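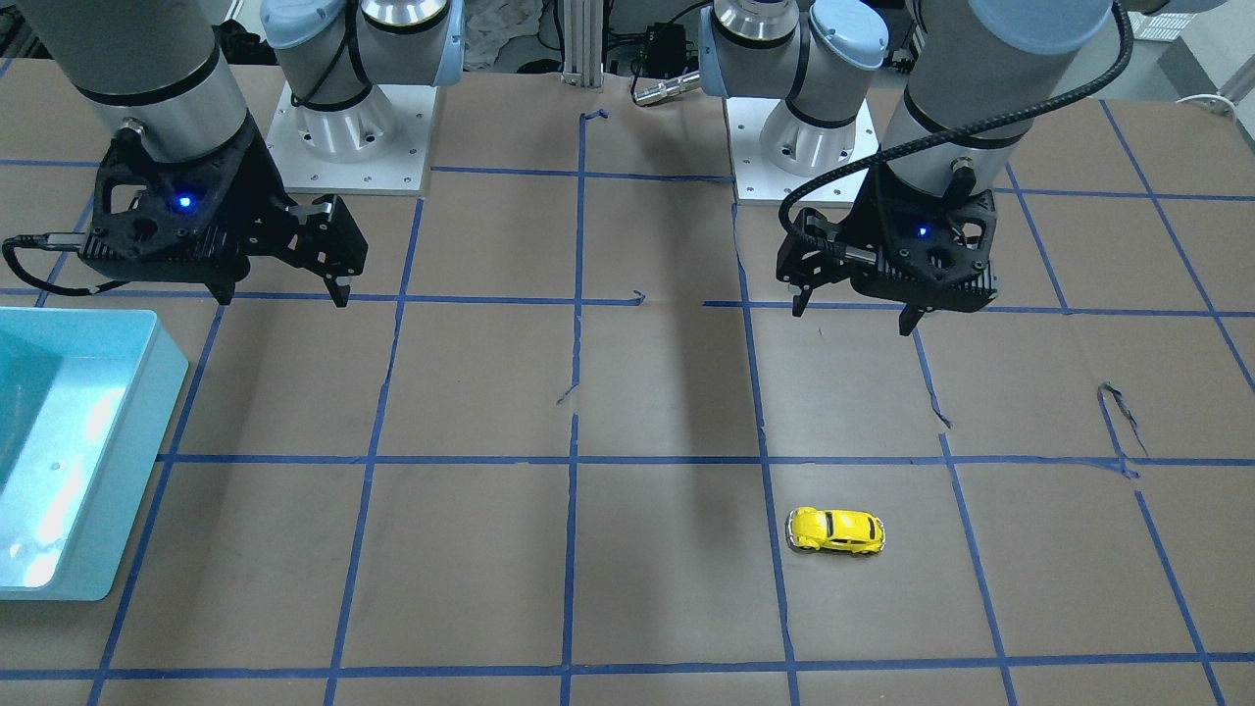
The Ferry Office

The woman who ran the ferry office at Bandora had a drawer for things people left on the boat. Gloves mostly, and reading glasses. Once a set of teeth in a sandwich bag. She kept everything until November and then took it to the church.

In her last summer there a man came in and asked if anyone had turned in a key.

"What kind of key?" she said.

"Brass. Small. It's for a clock."

She pulled the drawer out and set it on the counter. There were 15 keys in it, on rings and off, and he went through them one at a time and put each one back where he had found it. He was older than she was, with a clean shirt buttoned to the neck. None of them was his.

"When did you lose it?" she asked.

"My wife lost it. The year we moved over from Oltell."

"And when was that?"

"It'll be 41 years."

She looked at him to see if he was joking. The boat was in and she could hear the deckhand dragging the chain across the ramp.

"We wouldn't have it that long," she said. "I've only been here nine."

"No, I figured." He didn't move from the counter. "She always said she dropped it on the boat. I said she'd put it in with the kitchen things. We went back and forth on that."

"Did you ever look in the kitchen things?"

"I looked last week. I looked through everything last week."

She understood then, and she slid the drawer back in and didn't say anything for a minute. A car honked outside. The crossing was 60 cents a foot passenger in those days and she had a roll of tickets by her hand, and she tore one off because it was something to do.

"Does the clock run?" she said.

"It hasn't since."

"You can buy a key for a clock. They come in sizes. There's a place up in Flomico, across from the bank. My brother had one cut there."

"I know it," he said. "I've walked past it." He took the ticket and read both sides. "I thought I'd ask here first."

He rode over on the two o'clock. She watched him from the window. He stood at the rail on the left side, where the bench used to be, looking down at the deck plates — then he walked to the other side and looked there too.

When the season ended she packed up the drawer for the church. She held back one key, a little brass one with a round head, too short for any door. It had come in after he did. She put it in an envelope and wrote CLOCK on it, and taped it inside the ticket window.

The new girl asked her what it was for.

"A man might come in," she said.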